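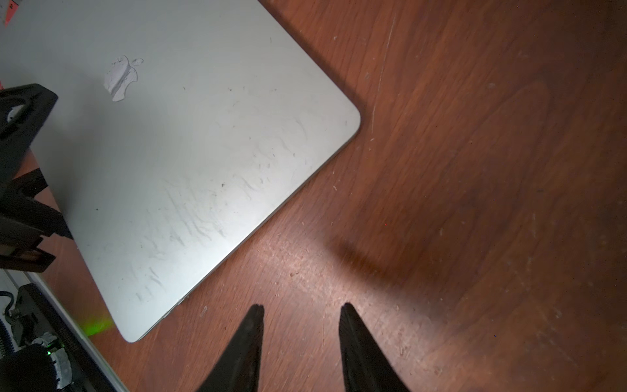 8 January 2021, Kedton bench notes

Glaze tests, second round. The Endel clear came out of the kiln looking like skim milk again. I followed the recipe to the gram, and the recipe continues not to care.

Fired to 900 on the slow ramp, then let it climb on the schedule we copied from the Besnard handout, the one with the coffee ring over the hold times. I read the ring as a 2 hour soak. It may be a 20 minute soak. Whoever has a clean copy, please pin it up somewhere away from the coffee.

Tiles so far:
Batch A, thin coat: cloudy, pinholes along the top edge.
Batch B, two coats: cloudier, fewer pinholes. I'll call that progress on the label.
Batch C, sieved through the 80 mesh twice: almost clear, with a crawl at one corner where I had my thumb.

Bucket weighed 663 g after sieving and I forgot to tare it, so that number is here for decoration.

The Climside clay is still my main suspect. It drinks up the glaze faster than the old body did and the coat goes on patchy if you dither. I dither. Next round I want the bisque a little hotter, one tile from the old bag for comparison, and gloves.

Also, the cone pack slumped into the shelf and took a chip of kiln wash with it. Scraped and rewashed. Leave that shelf out until it dries, even if it looks dry.

Cobalt is low. Reorder before February or we're all making white mugs.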